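Stand 21. Juli 2019, Kurzfassung für Bilta. Langfassung folgt, wenn Zeit.

## Wurstspieße mit zwei Armen: Regeln am Tisch

**1. Vor dem Start**

- Not-Halt testen, beide Arme. Jedes Mal.
- Beschriftung der Arme lesbar? Sonst neu schreiben.
- Ofen hinten, Blech vorn, dazwischen Platz.
- Schere nach hinten, Klingen weg von den Greifern.

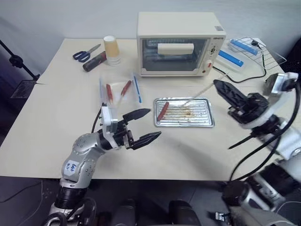 Nadiia Sirko fragt dazu, ob die Schere überhaupt auf den Tisch gehört, bei Curnley liege alles mit Klinge grundsätzlich in der Schublade. Kann man so machen. Bei uns gilt: außerhalb der Reichweite reicht, muss aber im Protokol stehen.

**2. Ruhestellung**

Beide Greifer offen, nach innen gerichtet, Fläche davor frei. Erst dann darf jemand an den Tisch. Umräumen nur im Halt, nie "mal eben schnell".

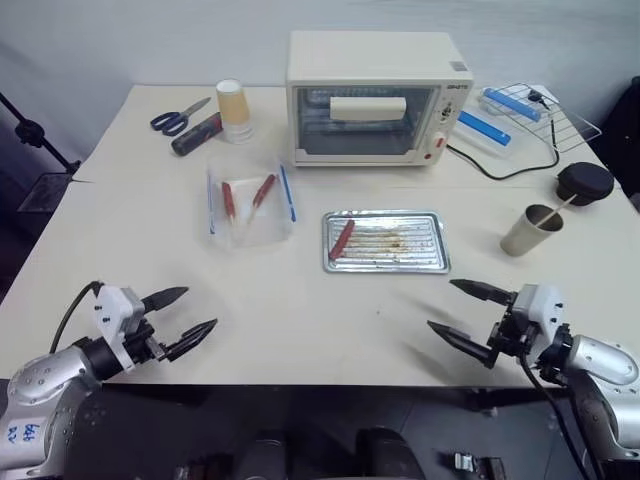

*Beide Greifer offen über dem Tisch, Blech vor dem Ofen.*

**3. Greifen**

- Immer nur ein Arm am Blech. Der andere wartet offen.
- Spieße am Ende fassen, nicht am Fleisch.
- Langsam absenken. Klemmt was: Halt, nicht nachdrücken.
- Kabel der Greifer im Auge behalten, Schlaufen bleiben gern am Blechrand hängen.
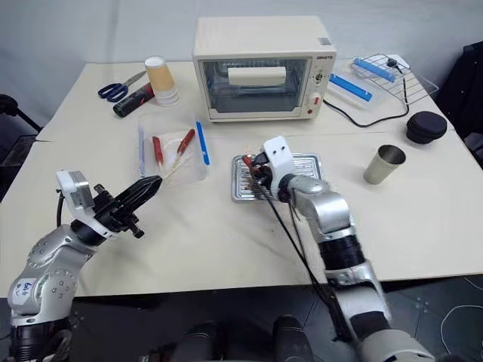 Nach jedem Durchgang Greiferfinger abwischen, Fett macht die Griffe unzuverlässig. Ofenkabel prüfen, darf nicht im Arbeitsbereich liegen. Fehlgriffe ins Blatt 13 eintragen, auch die kleinen. Wartung nach 3.000 Griffen, Zähler steht im Menü untr "Service". Fragen an Leandro Pereyra.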